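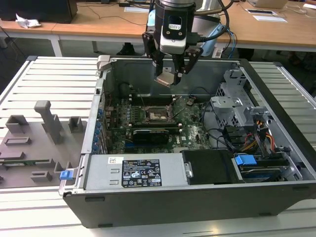 Reviews / Workshop & Repair

Risano Magnetic Parts Tray

Do you need a special dish for screws? Lambrakis in Loltham wants 8 dollars for this one and promises you will never lose a screw again. I have my doubts about "never."

The magnet is decent. Case screws stay put when you tip the tray, and the rubber foot doesn't slide. But it's one round bowl with no dividers, so the long screws and the short ones end up in the same pile. I still sort them on a sheet of paper – same as before.

The shop's page lists 1,974 ratings, mostly five stars. Many read like they were written on delivery day. I used mine from October to December, and the finish was chipping by the second month.

A muffin tin from a thrift store in Plullville does more for less. 2 stars out of five.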